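Chapter 3
Bags, Wraps and Other Soft Packaging

Most books on household order begin with boxes. Boxes are easy to write about. They have sides, they stack, and a photograph of them on a shelf looks like progress. This chapter begins with the plastic bag, which has none of those advantages and which outnumbers the box in nearly every home the reader is likely to work in.

You will have met the usual advice already. Fold each bag into a triangle. Keep the triangles in a tin. The method goes back a long way, and it gets repeated in manuals, in magazine columns and on the backs of product cards, usually by people who do not seem to have timed it. Students on the Grokcombe course did time it. One group folded 60 thin bags into triangles, and another group pushed 60 of the same bags into a cloth tube with a hole at the bottom. The tube group was drinking coffee well before the folders had finished. A month later both sets of bags were still in their places, and the folded ones had not been used any more often.

That is one small trial in one classroom and it should not be leaned on too hard. It does raise a question the manuals tend to skip: what is the folding for? If the answer is space, then measure the space. If the answer is that a drawer of triangles is pleasant to open, say so, and let the householder decide whether pleasure is worth an hour on a Wednesday evening.

3.1 What counts as soft packaging

In this chapter the term covers anything that holds or wraps a thing and does not keep its own shape when it is put down. Carrier bags, bread bags, freezer bags, bubble wrap, tissue and the clear sleeves that new clothes come in all belong here. Paper sacks with stiff bottoms are left for Chapter 4, though the line between the two is not as clean as some authors pretend.

The clear bag deserves special suspicion. It is sold on the promise that you can see what is inside, and the Willura range of storage bags says little else on the packet. Flat and full, a clear bag does roughly that. Crumpled, it folds over itself, catches the light and turns its contents into a smudge of color. The reader should try this with something small before buying a case of them. Put the bag down on a pale table as you would at the end of a busy day, step back, and ask someone who did not pack it to name what it holds.

3.2 The problem of the nearly empty bag

A full bag is a container. An empty bag is either stock or trash, and either way its next stop is plain. The trouble is with the bag that has one light thing left in it. It weighs next to nothing, it looks empty from across a room, and it will be thrown away with the last hair tie, spare button or length of ribbon still inside. In the Stubbs inventory, a record of one family's kitchen and utility room that we return to in later chapters, 243 soft items were logged. The family had described the collection beforehand as "a few bags."
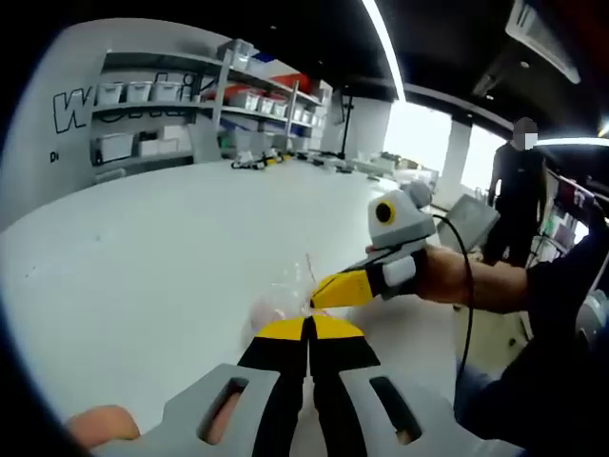 Kirsty Rutherford objects that all this makes too much of very little: in her view a bag that looks empty should go straight out, a lost button costs less than the time spent checking, and any system that asks people to open every bag will be dropped by November. She would have this section cut to a single line telling the reader to throw more away.

There is something in that. Checking has a price, and organizers are bad at admitting it. But her rule assumes that whatever is left behind is always cheap, and the only way to know that is to have looked. A house key is light too. The compromise used in this book is a squeeze and a shake, done over a table - it takes 2 seconds, and it catches hard objects well and cloth ones badly. Whether that is good enough is taken up in 3.4.

Before reading on, gather the soft packaging from one room of your own home. Do not sort it yet. Write down how many pieces you expect to find, then go through the pile and keep both numbers, including the embarrassing one. You will need them for the work on the Metel sorting sheet in the next section.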